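Course notes, Robot Learning Lab
Unit 2: Teaching by demonstration
Prepared by Ingvild Åberg and Ragnvald Hedlund, September 2019

Read these before the lab session. The math on policy training is in the next unit and you won't need it yet.

## 2.1 Three ways to show a robot a task

**Kinesthetic teaching.** You put the arm in a compliant mode, take hold of it, and move it through the task. Joint angles are recorded directly, so there is nothing to convert afterward. The drawbacks are that your own hands and arms end up in front of the sensors, and that moving two arms at once is hard for one person.

**Teleoperation.** You drive the robot from a distance with a leader arm, a joystick, or a tracked controller. The data comes from the real robot in its real workspace. Delay and missing touch feedback slow people down. Expect a new operator to take several times longer than they would by hand.

**Hand-held grippers.** You carry a gripper with the same fingers as the robot's and do the task yourself. A camera on the tool records the view, and the path of the tool is worked out later. No robot has to be present, so you can collect in homes, shops, or wherever the objects are. The price is that you can make motions the robot can't follow. You have to keep its reach and speed in mind.

The Midtbø exercise uses the second method. Everything from 2.3 on is about the third.

## 2.2 Terms

- *Demonstration*: one complete run of a task, from the start pose to release.
- *Episode*: the recorded file for one demonstration.
- *Retargeting*: turning the recorded tool path into commands for a particular arm.
- *Embodiment gap*: any difference between the demonstrator's body or tool and the robot's that changes what the data means.

A bad demonstration can still be a valid episode. Mark it, don't delete it. Jonatan Strand's group at Huvham trains its failure detector on the marked ones.

## 2.3 Planning a collection

Each team of 2 records 500 episodes over the course. Split them across at least 23 object arrangements. Teams last year put nearly all their episodes into a handful of arrangements and got policies that worked only there.

Write the task as one sentence before you start. "Pick up the block and place it in the open box" is fine. "Tidy the table" is not, unless you also say what counts as done.

Keep each episode under 30 seconds. If the task runs longer, cut it into stages and record the stages separately.

Change these between arrangements:

- position and angle of the target object
- what stands next to it
- table covering
- background
- lighting, if you can

## 2.4 Background and clutter

Students often ask if they should clear the room first. For this unit, no. A policy trained over a bare gray bench tends to lock on to the bench. Printed cloths, shelves, and packaging make the learning problem harder at the start and the result more useful.

There is a limit. The target needs free space on both sides for the fingers to open and close. Thin loops and strings near the target can catch on a fingertip, so decide beforehand if you want that difficulty in your set.
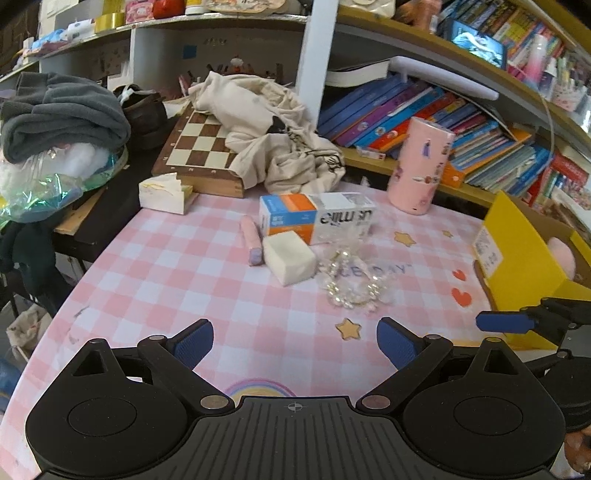 *Figure 2.1. Fingers spread wide apart. The off-white block stands in front of a carton, with a looped strand of beads to its right. Part of a second gripper is at the right edge.*

Questions to discuss in your team:

1. Which side would you approach the block from, and does the carton leave room for it?
2. The cloth has printed stars and hearts. How would you test if a policy is using them as landmarks?
3. With two grippers, which one should move first? Write down a rule and keep to it in every episode.

## 2.5 Recording steps

1. Start the recorder and hold the tool still until the light is steady.
2. Open the fingers fully.
3. Approach at an even speed. Don't pause above the object.
4. Close, lift, move, release.
5. Back away before you stop recording.

Log the arrangement number and any trouble in the shared sheet. Siv Sjöberg checks the sheet against the files and will send back sets that don't match.

## Reading

Lindholm, H., *Notes on Retargeting*, Flalau course reader, sections 1 and 2. Section 3 is optional.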